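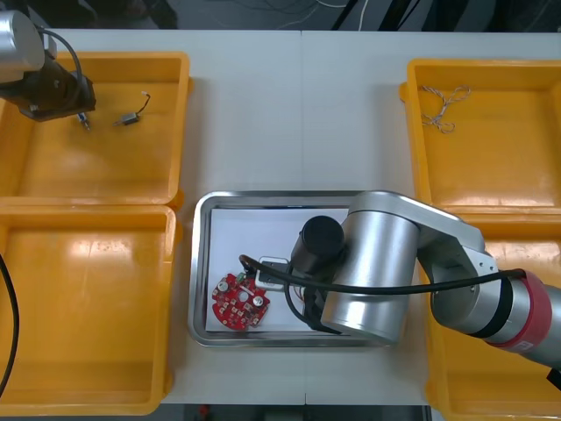

Somebody from Studell asked, before I had even finished my welcome, whether the two arms know about each other or whether each one only follows its own list. I answered that it is one program with two halves, and that the halves wait for each other at fixed points. He was not fully satisfied and came back to it at the end, so I write it down properly.

January 19, 2025
Open day, cell 2, sorting and board handling

Visitors were from Studell and from Crabtree, plus some students. We gave the same talk to each group. I spoke too fast for the first group and forgot to say what the yellow trays are for. For the others I started with the trays, and it went much better.

Set-up: yellow trays at both sides for loose parts, steel tray in the middle for the board, with white paper under it. The red board stayed on the left part of the paper. The small motor with the red and black leads was in the upper left tray. The string was in the upper right one. I wanted to leave the string out, but the Crabtree people had asked in November to see a soft part, so it was good to have it.

Settings for the demonstration: speed limit 200 mm/s on both arms. The normal program is faster, but visitors can follow better at this speed, and I also feel calmer. Cycle counter was 2,481 when I switched on. I did not write down the value at the end, please somebody do this if the cell is still on.

Questions I want to keep:
– Can it pick a wire without pulling it out of its connector? I said we are working on it. The grip force is set to 26 % for cables and I would not go higher.
– What happens if a part is not where it should be? The arm looks a second time, then it stops and asks for help. Several people liked that it asks.
– Price. I gave them the sheet from Velon and did not discuss it.
– Could the same cell do their Trulov housings? Probably yes, but the fingers must be changed. I promised an answer by e-mail.

About the first question again. Each half has its own task list, but the middle tray is shared space, and only the arm which has the permission may go low over it. The other must stay high or outside. I should make a drawing of this, because in words it sounds more complicated than it is.

To do: shorter talk, a drawing of the shared space, new paper for the steel tray, check the cable tie at the left arm. The marker pens are in my drawer.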